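The owner of the Lanska bakery starts work at 2 a.m. and likes to be interviewed at 11, when the second bake is out and she can sit down. She has run the shop for 26 years. Before that she worked in the kitchen of a hotel in Plirkow, where she says she learned mostly how to carry things.

"I didn't bake there. I cut up what other people baked," she said. "Then the hotel changed suppliers and the bread got bad, and I started making my own at home."

Lanska sells 600 loaves in a normal week and more in December. The best seller is a rye called Skuvetti, named after the valley where her grandmother lived. It takes 33 hours from the first mix to the shelf. She has been asked many times to shorten that.

"You can do it in a day. I've done it in a day. It tastes like a day." 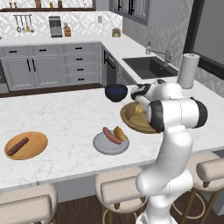
Her views on breakfast are firm. She thinks people eat bread too soon after it leaves the oven, and that most of them slice it too thin. She also thinks they pile too much on it. A small golden piece of bread on a round wooden plate, with a bowl of what look like blueberries next to it, is close to what she eats herself, though she would add butter. "Salted," she said. "I don't argue about that one."

The town has 3,886 people and used to have a second bakery, Maihi, which closed in March. She took on two of its bakers and one of its recipes, a flat barley loaf that the older customers kept asking for. The first batches were poor.

"Their oven ran hotter than mine. I had the recipe but I didn't have the oven, so we had to work it out again."

It is now sold on the bottom shelf, under the rye, and is usually gone by noon. She has no plans for a second shop. She would like a new mixer — the old one leaks oil — and a week off in summer, which she has not taken since the year the street was dug up.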